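# Why Does a Towel Soak Up Water?

Have you ever spilled a whole glass of juice and watched it race toward the edge of the table? Somebody grabs a towel, pats the puddle, and in a moment or 2 the juice is gone. It seems like a magic trick, but the juice has only moved. Now it's inside the towel, hiding in places much too small for you to see.

Many towels are made of cotton, and cotton comes from a plant. Its fluffy white puffs are full of long, skinny hairs called fibers. People twist lots of fibers together to make thread, and then they weave the thread over and under, over and under, until they have cloth. 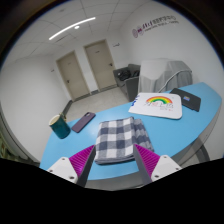
*A folded checkered towel.*

Between all those threads are tiny gaps, and between the fibers are gaps that are tinier still. Water likes to cling to cotton, so when it touches one fiber it creeps along to the next, and the next, pulling more water behind it. Grown-ups call this **capillary action** (say it like this: CAP-ih-lair-ee). Plants use it too! It helps water travel up through a stem, even though up is the hard way to go.

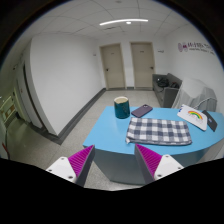
Not every cloth is good at this. A raincoat is cloth too, but it has a coating that makes water roll into beads and slide right off, and you'd be pretty grumpy if it didn't.

## Try it yourself

Fill a cup halfway with water and add 6 drops of food coloring. Hang a strip of paper towel over the side so one end dips in, put a plate underneath, and go have a snack. When you come back, see how far the color has climbed.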